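Plendthorpe Community Help – Computers and Office Equipment

Order of work when refitting a desktop tower

Submitted by Lindiwe Pretorius
289 views – 3 replies requested, 2 received

Our office is returning a Dell desktop tower to service. The processor and memory have been removed, and replacement parts are on order from Haddad. Please advise on the order in which the parts should be fitted, and whether the case should stand upright during the work.

Reply 1 – Brirnar Desk

Lay the case on its side with the side panel off. Disconnect the power cord first and hold the power button in for 15 seconds. The processor is fitted before the memory, and the heatsink after the processor.

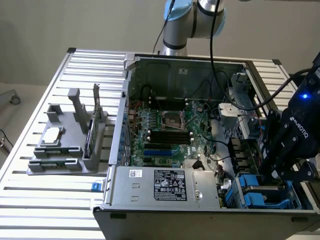 Should the memory be fitted before the motherboard is powered on for the first time?
The memory should be in place before first power-on. Most desktop boards will not complete their startup checks without it and will signal a fault by beeps or lights.

Raise the socket lever fully before setting the processor down, and match the corner mark on the processor to the mark on the socket. No pressure is needed – if it does not sit flat, lift it out and check the notches. Old thermal paste must be cleaned from the heatsink and a fresh amount applied.

Reply 2 – Zarketti

Same as above. Check the service manual for which slots to use if you only have 2 modules.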